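La chemise propre et autres croyances

Nous lavons trop, paraît-il. Trop souvent, trop chaud, avec trop de produit. Le conseil circule depuis des années dans les magazines, y compris celui-ci, et il a désormais ses marques, ses guides et ses sprays à la lavande. Reste à savoir qui a vérifié quoi, et sur quel linge.
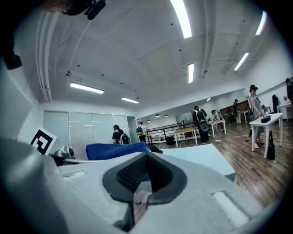
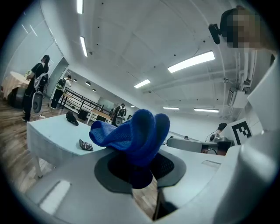 Du textile bleu, en tas, et pincé.

Prenons la « fraîcheur ». Le mot figure sur presque tous les flacons et ne désigne rien de mesurable. Une serviette qui sent le pin synthétique est réputée fraîche, une serviette sans odeur ne l'est pas tout à fait. On a réussi à faire du parfum la preuve de la propreté, alors qu'il la remplace souvent. Ma grand-mère reniflait les draps pour savoir s'ils étaient propres et elle voulait qu'ils ne sentent rien, ou le fil à linge.

Le discours inverse, celui du lavage rare, s'est installé sur le même terrain. Bemton, jeune maison de vêtements vendus par abonnement, promet un pull qui se porte 200 jours sans passer à la machine. J'ai demandé sur quoi reposait ce nombre. On m'a envoyé un dossier de presse de belle tenue, avec des montagnes, des moutons et une page de témoignages. Pas de protocole. À ma relance, un courriel aimable m'a expliqué que chaque peau était différente, ce dont je me doutais.

Bresus, de son côté, vend une brume « réinitialisante » à vaporiser le soir sur les vêtements portés. Je l'ai essayée cinq soirs de suite sur une veste qui avait connu un dîner à raclette. Au matin du sixième jour, la veste sentait la raclette et la bergamote. Je l'ai suspendue à la fenêtre de la salle de bains, sans brume, et elle s'en est mieux portée. Expérience sans valeur scientifique, je le concède volontiers. Elle vaut bien les témoignages.

Justinas Ozoliņš tient un pressing rue Tessier, dans une boutique étroite où l'on attend son tour sur le trottoir. Il n'a d'intérêt ni à ce que l'on lave tout chez soi, ni à ce que l'on ne lave plus rien. Quand je lui parle de tendance, il hausse les épaules. Ses clients, dit-il, apportent toujours les mêmes choses : des manteaux en juin, des couettes à l'automne et des robes tachées que l'on a d'abord frottées avec ce que l'on avait sous la main. « La tache, je peux. Le frottage, non. »

Son avis sur la fréquence des lavages tient en peu de mots : cela dépend de ce que l'on a fait dedans. Un jean porté au bureau peut attendre. Un tee-shirt de course, non, et aucune fibre miraculeuse n'y changera grand-chose. Il se méfie aussi de la dose indiquée sur les bouchons, qu'il trouve généreuse, et il verse chez lui la moitié. A-t-il comparé ? Pas vraiment. C'est une habitude prise chez son premier patron, à Rakow, et transmise telle quelle. Je note que le bon sens des gens de métier n'est pas toujours mieux étayé que la réclame, même s'il coûte moins cher.

Sur la température, le débat est tout aussi confus. Les partisans du froid invoquent la facture et la tenue des couleurs, les partisans du chaud invoquent les microbes, et chacun cite une étude dont il a lu le titre. Pour le linge ordinaire d'une maison en bonne santé, l'eau tiède fait l'affaire. Pour les torchons, les draps d'un malade, on monte. Voilà à peu près ce que disaient les manuels d'économie domestique que j'ai feuilletés, et aucun ne parlait de « rituel ».

Car c'est là que l'affaire devient agaçante. Plier, étendre, repasser sont devenus des moments à soi. Un atelier parisien propose d'apprendre en 2 heures à « rencontrer son linge ». Je ne doute pas que l'on y passe un bon moment – le thé est compris. Mais la corbeille d'une famille de quatre personnes se rencontre toute seule, chaque soir, au pied de la machine, et ceux qui s'en occupent demanderaient plutôt que l'on partage la besogne.

J'ai gardé le flacon de Bresus. Il en reste environ les deux tiers, et le chat quitte la pièce quand je le débouche.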